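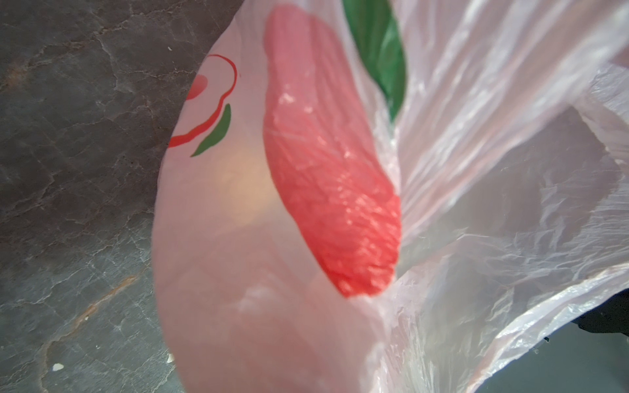 Bralano progress report, March

Hi Marloes, hi Ilídio. You asked for the short version this time, so I'll try, but the thin-film work is finally getting interesting and I may run on a bit!

Most of the month went into perception. Our old segmentation model was happy with boxes and baskets and hopeless with grocery bags. It would look at a printed pink bag, lock on to the red of the print and decide that was the object. Film you can half see through is rotten input for depth, too (you get the bag, or the counter behind it, or a mush of both). So I labeled 646 new wrist camera frames, and Milan retrained the model with a separate class for plastic film. On the held-out set of 200 frames it now keeps the print and the bag together in most of them. Where it still trips is veined stone. It likes to read a pale vein as a crease, and I have a soft spot for that mistake, having made it myself while labeling.

Planning next. The approach planner used to aim for the middle of whatever it saw, a terrible idea with a bag of fruit. It now scores the folds near the opening and picks one with some slack in it. I also added a check that slows the arm down when the wrist view gets blurry, plus 4 new settings in the config so Daly can tune it without calling me. 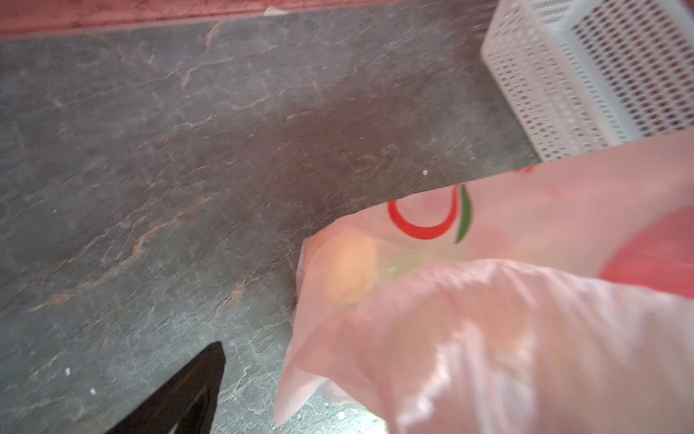 Nelly Tamayo wrote back on the draft that she'd like the slowdown check to be a hard stop near fruit, and she wants the blur score in the logs before she'll sign off on longer runs. Fair enough, and the logging half is already merged. The hard stop I'd like to talk over, as it makes the planner give up an awful lot in replay.

Replay is the other good news: all 1099 recorded approaches now go through the new planner overnight, and I get the results with my coffee. Still open for next month are the vein problem, a cleaner calibration tool for the wrist camera, and moving the Hurer controller to the new message format. Milan has started on that last one.

No change to the budget. I'd like to keep the second workstation through the summer if that's okay with you both.

Ruben Segers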